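I bought the Vonico benchtop oven in March, after the element in our old wall oven went for the second time. It cost $300 delivered. I bake rolls most mornings before work, so that's mainly what I've judged it on.

It's small but heavy, and it needs clearance at the back. Kenneth Yap, who did our wiring, checked the circuit first. If you've got an older kitchen I'd do the same.

Preheating to 200 degrees takes longer than the manual claims. The fan is noisy for the first few minutes and then settles. Colour on the crust is good, though it can come out patchy, and long rolls get wrinkles and the odd crack.

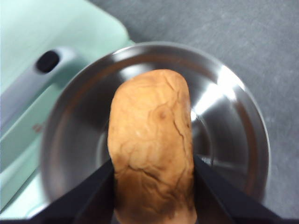 ## Controls and cleaning

Two dials and a timer. The temperature dial has no click stops, and the markings are hard to read under a rangehood light. The timer bell is loud enough to hear from the laundry.

The crumb tray slides out from the front. The door glass doesn't come off, and flour dust gets in along the bottom seal.

## Compared with the Pevis

My neighbour Alfredo Pangilinan has the Pevis, so I borrowed it for a weekend and used the same dough. It heats faster and the door feels better made. The Vonico has the more useful shelf positions.
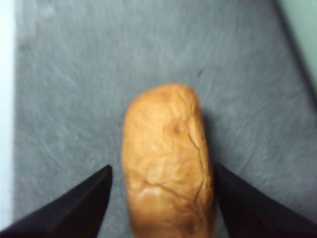 The Pevis also costs a fair bit more, and I couldn't justify that for one extra tray and a nicer handle. If you mostly do roasts, the bigger cavity might change your mind. For bread and the occasional tray of biscuits, I'm keeping the Vonico. Four stars, one off for the dial.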